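Der Greifer, der nicht loslassen wollte

Eigentlich wollte ich im Februar nur schnell die neue Greiferansteuerung testen und dann mit gutem Gewissen ins Bett. Eine halbe Stunde, hatte ich Nathalie am Telefon gesagt. Um kurz nach drei saß ich immer noch da, mit kaltem Tee und einer Simulation, in der ein Buch zitterte wie ein Wackelpudding. Wer schon mal mit Kontaktphysik gearbeitet hat, weiß wahrscheinlich, wovon ich rede. Allen anderen mein Beileid im Voraus, es wird gleich ein bisschen technisch!

Kurz zur Lage: Tredar heißt unser Aufräumprojekt. Ein Arm mit Parallelgreifer soll in einer Wohnung Kram einsammeln und woanders wieder ablegen. Bevor irgendwas davon auf echte Hardware darf, läuft es bei uns durch Grelero, unsere Simulationsumgebung, und zwar in 1.000 Durchläufen pro Version. Das ist die Regel, die hat Obaidul eingeführt, und ich habe damals ziemlich gemault, weil mir das übertrieben vorkam. (Obaidul, falls du das liest: Ja, ich weiß.)

In der Februarversion sind 306 Durchläufe schiefgegangen. Vorher waren es so wenige, dass wir uns gar nicht mehr groß drum gekümmert haben. Und das Blöde war, dass im Protokoll überall dasselbe stand: »Objekt abgelegt, Greifer offen«. Laut Protokoll war also alles super. Laut Physik hing das Objekt noch am Finger und reiste fröhlich mit zum nächsten Ziel.

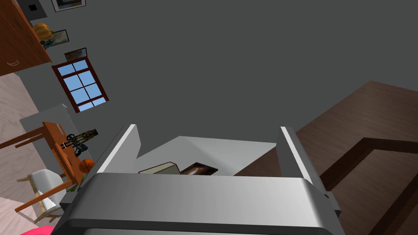 Greifer mit Buch und gerahmtem Foto
Simulation und Testbetrieb bei Tritby

So, und jetzt sitzt man da und guckt sich das an. Der Spalt zwischen den beiden Fingern, dahinter das Buch und das gerahmte Foto direkt nebeneinander auf der hellen Fläche. Die ganze Wohnung liegt dabei ziemlich schräg, der Boden kommt von rechts und der Basketball liegt gefühlt an der Wand. Mir wird nach einer Stunde davon leicht schlecht, Nathalie macht das überhaupt nichts aus. Sie kann sich das beim Mittagessen ansehen.

Mein erster Verdacht war die Reibung. Ist es immer, oder? Also Reibwerte runter, wieder rauf, Kontaktmodell getauscht, Zeitschritt halbiert. Die Simulation lief danach deutlich langsamer und das Buch zitterte etwas eleganter, aber kleben blieb es trotzdem. Zwischendurch habe ich noch die Masse des Fotorahmens verdächtigt, der hatte in einer alten Konfiguration mal einen völlig absurden Wert. War aber längst korrigiert. Zwei Stunden weg.

Drauf gekommen ist dann Nathalie, am nächsten Vormittag und ziemlich nebenbei. Nathalie Marchand schreibt bei uns die Regler, und sie wollte bloß wissen, wer bei Vashisht (unserer Zwischenschicht zwischen Planung und Greifer) eigentlich entscheidet, wann der Greifer »offen« ist. Ich wollte schon antworten: na, der Sensor! Und dann habe ich nachgeschaut und bin ein bisschen rot geworden.

Der Sensor entschied da gar nichts mehr. Ich hatte beim Umbau die Rückmeldung für die Fingerposition durch den Sollwert ersetzt, nur für einen Test, und den Test dann vergessen. »Greifer offen« hieß also seitdem: Ich habe dem Greifer gesagt, er soll aufgehen. Ob er das gemacht hat, hat niemand mehr gefragt. Und weil die Bewegung gleichzeitig ein kürzeres Zeitfenster bekommen hatte — auch von mir, natürlich —, fuhr der Arm manchmal schon los, während die Finger noch halb zu waren.

In der Simulation ist das ärgerlich und sonst nichts. Auf dem echten Arm hätte die Freigabe für die Weiterfahrt an genau diesem Signal gehangen, und das ist der Teil, bei dem mir im Nachhinein doch anders geworden ist. Wir haben im Labor ja öfter mal die Hand in der Nähe, um was geradezurücken. Ein Arm, der glaubt, er habe losgelassen, und mit einem eingeklemmten Gegenstand losfährt … nein danke.

Repariert war es in vier Zeilen. Die Istposition ist wieder drin, und zusätzlich wartet Vashisht jetzt, bis beide Finger für 100 Millisekunden stabil über der Öffnungsschwelle liegen. Kommt das nicht, gibt es einen Fehler und der Arm bleibt stehen, wo er ist. Außerdem vergleicht Grelero nach jedem Ablegen, ob sich das Objekt noch mit dem Greifer mitbewegt. Dass wir das vorher nicht drin hatten, ist mir ehrlich gesagt peinlicher als der Bug selbst.

Die ganze Suche steckt übrigens in einem Ticket mit 3,193 Zeilen Log im Anhang (ja, mit Komma, unser Tool ist auf Englisch eingestellt und ich finde die Option nicht). Falls jemand von euch ähnliche Klebeeffekte hat: Guckt zuerst, woher euer Statussignal kommt, und dreht erst danach an der Reibung. Ich hätte mir eine Nacht gespart.

Offen ist noch die Sache mit dem Zittern. Das Buch zappelt nämlich auch mit der richtigen Rückmeldung noch ein wenig, wenn der linke Finger zuerst Kontakt bekommt. Nathalie tippt auf die Reglerverstärkung, ich tippe auf das Kollisionsnetz vom Buchrücken. Wir haben um einen Kuchen gewettet, und ich melde mich, sobald feststeht, wer backen muss.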